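The packing list starts on the bed

The woman who runs the spare-room packing workshops in Matley keeps her own suitcase under the bed, half filled all year. She pulls it out before I've even sat down. "People think packing begins with the case," she says. "It begins with the bed! You need one big pale surface where you can see every single thing you own, and most of us sleep on one."

She has been teaching people to pack for moves, hospital stays and long trips since she left her job at the Bokwood bus depot, where she spent 36 months behind the lost property counter. It was the best training she could have had, she tells me. Umbrellas, yes, but also whole bags that had been packed so badly their owners couldn't say what was in them.

"They'd come to the window and I'd ask, what's inside? And they'd say, clothes. Well, what clothes? They had no idea. They'd stuffed it in the dark at five in the morning and hoped."

Her method is simple enough that she can get through it in a morning. Strip the bed down to the sheet, a plain light one if you have it. Put down everything you mean to take. Walk away and make some tea. Then come back and bag it by the time of day you'll need it, so that the first bag you open at the other end has your night things and your toothbrush, and the winter coats can stay shut for a week.

She is a great believer in plastic bags, the thin crinkly sort that most of us have crammed behind a kitchen door. She has tried the zip-up cubes and the vacuum kind with the little valve, and she has nothing against them, but she goes back to the ordinary ones every time. 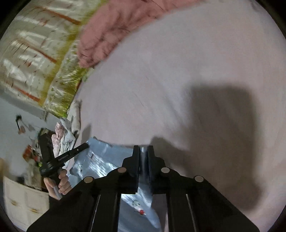 "A soft bag goes where you push it," she says. "You can tuck it into the corner of a case, or down the side of a boot, and when you get there it folds up to nothing. And the noise! I love the noise. If I hear rustling I know somebody is getting on with it."

Color matters to her too. Blue is for anything that has to be washed at the other end, and she sticks to that even when she's packing for one night at her sister's in Mellent. White is for clean clothes. She used to have a green for shoes, but the shop on Sobczak Street stopped giving them out and she has never found a green she likes as well.

What surprises people, she says, is how much goes back in the drawer. One couple laid out 84 pieces for a two-week trip and were very proud of themselves. By lunch they were down to 57, and they sent her a postcard to say they'd still brought too many socks.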